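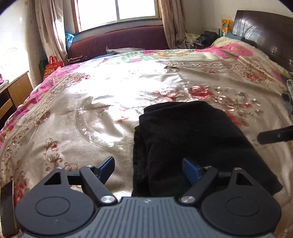

Zidumcombe Guest House
Frequently Asked Questions

Last updated 22 August 2022

BOOKING AND PAYMENT

How do I book a room?
Call the front desk or fill in the form on the Contact page. Jadwiga Sadowski handles all bookings and answers email in the mornings. A form is only a request. Your room is held once you get a confirmation with a booking number.

Do you take a deposit?
We take one night's rate when you book. The rest is due at check-in. We accept cards and cash. We do not take personal checks.

What is your cancellation policy?
Cancel seven days or more before arrival and we return the full deposit. Inside seven days we keep it, but you can move it to another stay within the same year if you call before noon on the day you were due.

Can I book the whole house?
Yes, outside of the summer season. The minimum is two nights, and there is a refundable damage deposit of $500. Ask for Gonçalo Barros.

ARRIVAL AND DEPARTURE

What time is check-in?
From 3 p.m. to 9 p.m. If you will be later than that, call us the same day and we will give you the code for the key box by the side door. Check-out is at 11 a.m.

Can I leave my bags before check-in?
Yes. There is a locked closet off the front hall. Bags can also stay there after check-out until 6 p.m.

Where do I park?
Behind the house, off Cordier Lane. Do not use the spaces in front of the bakery, even at night. They do tow. The lot will not fit an RV or a trailer.

Is there a bus?
The 136 stops at the bottom of the hill. It's a steep walk up from there with luggage. The last bus leaves early in winter, so check the schedule if you plan to eat in town.

ROOMS

Which rooms are on the ground floor?
Room 101 and Room 105. Room 101 has a walk-in shower with grab bars and a wider door. Room 105 has a tub. All other rooms are up one or two flights of stairs, and there is no elevator.

Do the rooms have double beds or twins?
Most have a double. Two rooms on the top floor have twins that can be pushed together, but there will be a gap in the middle. Tell us when you book if you want this done.

What bedding do you use?
Cotton sheets and a light quilt, with a bedspread on top. Extra blankets are on the closet shelf. We have foam pillows for guests who can't use feathers. Ask at the desk.

How often are rooms cleaned?
Every third day on longer stays. Leave towels on the bathroom floor if you want them changed sooner. We do not move guests' clothes or papers, so a bed with things on it will not be made.

Is there air conditioning?
No. Every room has a ceiling fan and windows that open.

Is there Wi-Fi?
Yes, in all rooms and in the dining room. It is weak in the garden. The password is on the back of your key card.

MEALS

Is breakfast included?
Yes, from 7:30 to 10. There are eggs, oatmeal, toast, fruit and coffee. If you have to leave before 7:30, order a packed breakfast by 8 the night before.

Can you handle food allergies?
We can do gluten-free and dairy-free with a day's notice. Nuts are used in the kitchen every day.

Do you serve dinner?
No. The Kisteria, two streets over, is open most evenings and takes reservations.

OTHER QUESTIONS

Are pets allowed?
Dogs only, in Room 105. There is a cleaning fee per stay. Please don't leave a dog alone in the room.

Are you open all year?
We close for all of February for repairs and painting.

I left something behind. What now?
Call or email with your room and the dates you stayed. We keep lost items for three months and mail them at your cost. Chargers go in a box at the desk and are hard to match to a room, so describe yours well.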